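# Sunday, the long table
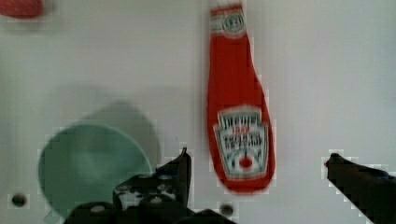 Household Tasks Group, Jarman Building, ground floor

Came in at ten because the building is quiet on a Sunday and I wanted the bench to myself. The week's list said ketchup, bowl, put away. Someone at home would do it while talking to someone else. I had set aside the whole day.

The bottle was lying flat, neck pointing away, with the green bowl to the left of it. We settled on flat some time ago. A standing bottle is a fair test of nothing much, as the arm can come in from the side and close on it. In a real kitchen half of what wants tidying has been knocked over or left on its side, so flat it is. The trouble is the shape. It is fat at the bottom and thin at the neck, and if the fingers close too far up they are holding a taper, and a taper slides.

I did 39 tries before lunch with the old settings. Of those, 11 ended with the bottle in the rack, the way up it was meant to be. Four ended with the bowl pushed along the table instead, which I have written down as a separate fault because I don't think it has the same cause. The rest were a mixture of drops, half grips and the arm stopping to think. I have stopped feeling bad about the stopping. It is better than the old Bronov controller, which never stopped and once put a mug through the side of a cereal box.

Lunch was soup from the machine. The machine got it right first time, though it only has the one job and the cup drops into the same place every day.

Afternoon, changed the approach so that it goes for the wide part of the body and comes down straighter. Did 12 more tries. Much better grip, but then the wrist has to turn the bottle upright with all the weight low down, and it does this so slowly that I made a cup of tea and drank some of it. Speeding it up is next. I did not want to change two things on one day.

Rang my sister at four. She asked, as she does, when she can have one for the kitchen. She saw the Skandik advert, the one with the family sitting down to dinner while the dishes go away behind them. I told her to keep her dishwasher. She said the dishwasher was fine, it was the carrying and wiping she wanted rid of, and I had no good answer to that. The carrying and wiping is the part we are all stuck on. A dishwasher has racks and a door and everything goes in more or less the same way. A table after tea has a bit of everything on it, and it is different every night.

I do think the shop floor will get there sooner. The people at Musano have theirs filling boxes on the late shift, and from what they showed us in September it does well enough, provided the trays come down the line facing the same way. They have one person to four arms and that person is busy. Still, the boxes get filled. I would not put the same arm in front of a fridge.

My own view tonight, for the record, is that clearing a table of things it has met before is close. Clearing a table of things it has not met is a good way off. Wiping the table afterwards I would not like to guess at. I said much the same last year, except that I had the first one down as done.

Also noticed the red of the bottle still gives trouble along its edge in the pictures from the wrist, where it goes blocky against the pale top. I can see where the bottle ends without thinking about it. Whether the software can is another matter, and it may explain some of the near misses this morning. Must look at the compression before blaming the fingers again.

Locked up at half past six. Bowl goes back on the shelf. Need a second bottle, a half-empty one, as everything so far has been done with a full one and they will not handle the same. Also need new batteries for the clock in the corridor, which has said twenty to three all week.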